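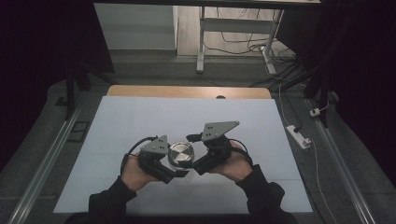 Two hand-held grippers over a pale blue-grey sheet.

Notes on replacing the output capacitors in the Drundora bench supply

The following notes concern the smoothing and output capacitors in the Drundora bench supply, of which two are in regular use in my workshop at Tundlow. They are published for the use of other owners. Readers who require a full service procedure should consult the service sheet, which remains the controlling document wherever it differs from what is written below.

Background

The Drundora is a linear supply of conventional design. Mains enters a transformer, passes through a bridge rectifier and is smoothed by a pair of large aluminium electrolytic capacitors before it reaches the regulator. A smaller electrolytic is fitted across the output terminals. All of these parts age, whether or not the equipment is switched on, and the smaller one ages fastest in this design owing to its position beside the heatsink.

In June the older of my supplies began to show ripple on its output at moderate load. The ripple fell away after the unit had been running for an hour, and returned the next morning. Behaviour of this kind is commonly associated with electrolytic capacitors whose internal resistance has risen. The parts were removed and measured. Capacitance was still within the stated tolerance on all of them. Series resistance was well above the published maximum on the output capacitor and slightly above it on one of the smoothing pair.

It is worth recording that a meter which reads capacitance alone would have passed every one of these parts.

Selection of replacements

The original parts are no longer made. Gilchrist, from whom most of my passive components are obtained, lists the Mosia series as a general-purpose radial type in suitable values, and this series was adopted for the whole job. The points considered were as follows.

Rated voltage. The replacement should have a rated voltage equal to or greater than that of the original. A modest increase does no harm. A very large increase generally brings a larger can, and the clearance beneath the Drundora's top cover is limited.

Lead spacing. The output capacitor position is drilled for a spacing of 4 mm. The nearest Mosia part in the required value has a different spacing, and its leads must be formed before insertion. Leads should be supported with fine pliers close to the seal and bent beyond that point. Force should never be carried into the rubber.

Ripple current. This figure receives less attention than it deserves. The smoothing capacitors carry the charging pulses from the rectifier, and a part with an adequate voltage and value may still be unsuitable if its permitted ripple current is low. The data sheet normally gives the figure at one frequency, with a table of multipliers for others. At mains ripple frequency the multiplier is less than unity, and it is easily overlooked when the headline figure is given for a much higher frequency.

Endurance. The Mosia series is rated for 2,000 hours at its maximum temperature. Newcomers are sometimes alarmed by such a number, given that a supply left on during working days would pass it within a year or so. The rating applies to continuous operation at the stated temperature and under the stated ripple. Life extends considerably as the temperature falls, and the data sheet gives the manufacturer's method for estimating it. A longer-lived series was available at a higher price and was considered for the position beside the heatsink. In the end I fitted the standard part there and moved it slightly away from the metal – a decision I may yet revise.

Procedure

The supply must be disconnected from the mains and left to discharge. The smoothing capacitors should then be checked with a meter and, if any voltage remains, discharged through a suitable resistor. A screwdriver blade placed across the terminals is not an acceptable substitute.

The cover is held by 6 screws, two of which are longer than the others and belong at the rear. The board may be lifted once the front panel connector has been released. There is enough slack in the transformer leads to turn the board over and no more than that, and the leads should be dressed back along their original route afterwards.

The board has wide copper areas around the smoothing capacitors, and a small iron will struggle. A broad tip at a normal working temperature is preferable to a fine tip turned up to its limit. I lifted a pad on the older unit through impatience. It was repaired with a short length of tinned wire run to the adjacent track.

Polarity is printed on the board, although on both of my units one of the markings is hidden by the body of the original capacitor. A note or sketch should be made before removal. On the new parts the stripe on the sleeve denotes the negative lead, as is usual.

Old adhesive should be removed from the board where it has darkened. Aged adhesive of this sort can become conductive and has been known to corrode nearby leads. Fresh adhesive of a neutral-cure type may be applied to the base of the larger cans.

Results

After reassembly the older unit was brought up slowly on a variable transformer and left without load for an hour. Ripple at moderate load is now below what my oscilloscope can usefully resolve, both from cold and after warming. The second unit showed no fault beforehand and shows none now. I have retained its original capacitors, labelled, in case a comparison is wanted.

Matters outstanding

The front panel potentiometers on both units are noisy at the lower end of their travel. Cleaning improved one of them for a short period. Gilchrist does not stock a direct equivalent with the correct shaft, and enquiries are continuing. Correspondence from any reader who has found a suitable part would be welcome, particularly where the original knobs could be kept.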